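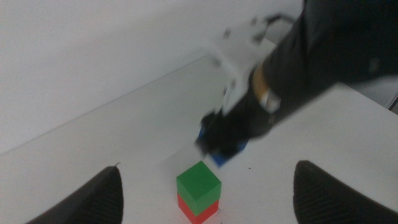
About Drallbridge

Drallbridge looks after small two-arm robot cells. We set them up, we tune them, we fix them when they drift, and we teach the people who own them to do most of that without us. We started with one cell in a rented unit and a box of spare gripper fingers, and we still get a kick out of the moment a freshly set up pair of arms does its first clean run.

Most of our customers are college labs, training centers and small shops with a single cell and no robot person on staff. Somebody got the keys to the thing and a thick manual, and they would like it to work on Monday. We love those calls!

What we do

Setup. We come to you, bolt the arms down, level the table, run the cables and get both arms agreeing on where the table is. That last part takes longer than everything else put together, and it's the part we enjoy most.

Care. A cell on our care plan gets a visit every 200 running hours. We clean and check the finger pads, look over every cable where it bends, retighten the wrist screws and run the stacking check described further down this page. You get the numbers the same day, in plain English, along with anything we think you should keep an eye on.

Repair. We carry fingers, pads, cables, connectors and wrist bolts in the van. Bigger jobs (a joint that grinds, a motor that runs hot) come back to our bench, and we lend you an arm in the meantime if we have one free.

The Panari cell

Panari is the name of our own cell, the one in our workshop. It has two arms, a white table and a white wall behind, and it's where we try out every change before we make it on anybody else's machine. New pads go on Panari first. So do new cable routes, new grip settings and whatever idea came up over lunch. It gets taken apart a lot, and it has taught us more than any course we ever paid for.

If you visit, you will probably find it in the middle of something. One arm places, the other waits its turn or fetches the next piece, and we stand there with coffee looking at the fingers. 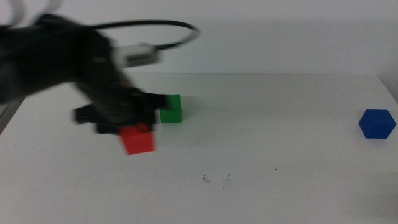
Stacking work with red, green and blue cubes on the Panari cell.

People ask why we use plain colored cubes when their own parts are nothing like that. A cube is very frank about what the arm did to it. If one finger closes early, the cube turns. If the table is low on one side, the cube lands on an edge and rocks before it settles. If the wrist is a hair out of line, the stack leans, and you can see which way. We do also run your parts, of course – bring a handful when you book – but we get the cubes right first.

How we set up a cell

We work in the same order every time, and we're happy to share it.

Start with the table. It gets leveled and locked before an arm goes anywhere near it, then checked again once the weight of both arms is on it, because tables move. After that come the arms, one at a time, with the mounting bolts tightened in a cross pattern in two passes.

Next we do cables. We move each arm by hand through its full reach with the power off and watch the slack. A loop that looks generous with the arm at rest can be stretched tight at the far corner of the table. We leave the loop free to travel and hold it down only where it has no reason to move.

Then we set the grippers: finger gap, closing speed, and force. We start with the force low and bring it up until the cube stops slipping, then stop. Too much squeeze wears out ribbed pads in no time and hides other problems, like fingers that don't meet square.

Last of all we bring the two arms together. Each one touches the same set of points on the table, we compare, correct, and go again. There are 19 points on our sheet. We used to use fewer and were sorry for it.

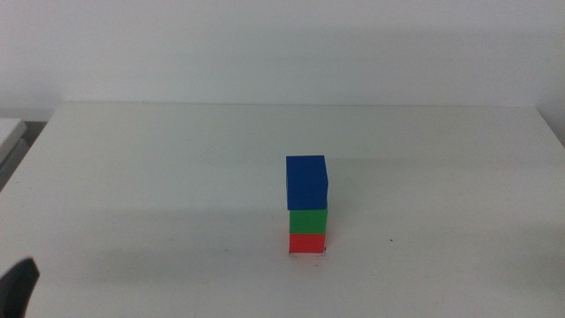 The stacking check is how we decide that a cell is ready to hand over. The arms build a column of three, take it down and build it again, 200 times, at 70 percent of full speed, and we note every drop and every lean. We read a finished stack from the bottom up. With red, then green, then blue on top, a good result between the lower two shows as edges that line up closely, and a top cube sitting a little askew, with its right edge out past the green one, sends us back to look at the last placement. We go to the fingers first, then the release height, and leave the software for later. Small offsets like that are worth chasing, and it's a great feeling when you find the cause with a quarter turn of a screwdriver.

We also wipe the table more often than you'd think. Specks build up through a day of work, and a bit of grit under the bottom cube can tip everything above it.

Training

Every setup includes a training day for up to four people. You'll swap a finger, replace a cable, redo the table points and run your own stacking check from start to finish. We keep our hands in our pockets as much as we can stand to. By the end of the afternoon most groups are racing us at finger swaps, and they sometimes win.

We also run an open evening at the workshop once a month, except in August. Bring a worn pad, a strange noise on your phone or just a question.

Where we work

Our workshop is in Lodhi, on the ground floor, with parking by the side door. We cover Lodhi and Camari for regular care visits and travel farther for setups. If your cell has stopped and you have people waiting on it, call before 10 in the morning and we'll do our best to talk you through it the same day.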